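Filed under: Smoke Log / Brisket

November 2020

Third attempt at the whole packer for the Niven cook-off. Trimmed the fat cap to a quarter inch last night, salted it, left it uncovered in the refrigerator. On the grate at 4:10 a.m. Pit held at 236 degrees on the Akus controller with the lower vent half open. Outside air was 46, light wind from the north.

Internal temperature stalled mid-morning and stayed flat for three hours. Last time I wrapped at the first sign of the stall and the bark went soft. Waited until the color was set, then wrapped in unwaxed butcher paper, two layers, seam down.

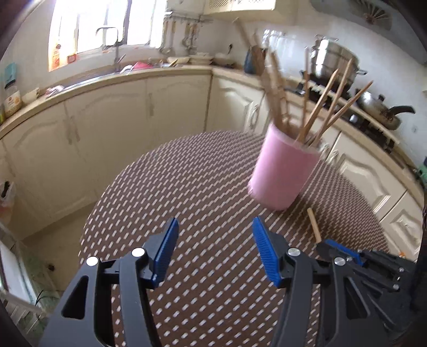
Fuel use was lower than on the second attempt. One full basket of oak lump and two splits, against nearly two baskets before. I put this down to the new door gasket. The old one leaked at the hinge side and the controller fan ran almost constantly.

Calum Moncrieff called after lunch about the entry rules. Zestinis is the sponsor again and wants six slices per box, no garnish, sauce optional. Turn-in window is ten minutes. He is entering pork only.

Pulled the meat when the probe slid into the flat without drag. Rested in the dry cooler with towels. Flat sliced clean at pencil width and bent over a finger without breaking. Point was a little under-rendered near the deckle. Salt is correct now. Pepper should be coarser. 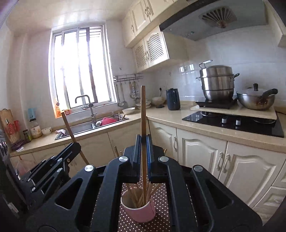 How long should the rest be before slicing?
Two hours was enough for the flat. The point would have taken another hour, so next time the start moves to 3 a.m.

Burnt ends tomorrow from what is left of the point.

3 comments

jivirex_pits: Same result with paper here. Which probe position do you use, flat or point?

oakandash: Try a 16 mesh pepper.

Calum Moncrieff: It's seven slices this year. They changed the sheet.

Shared 3 times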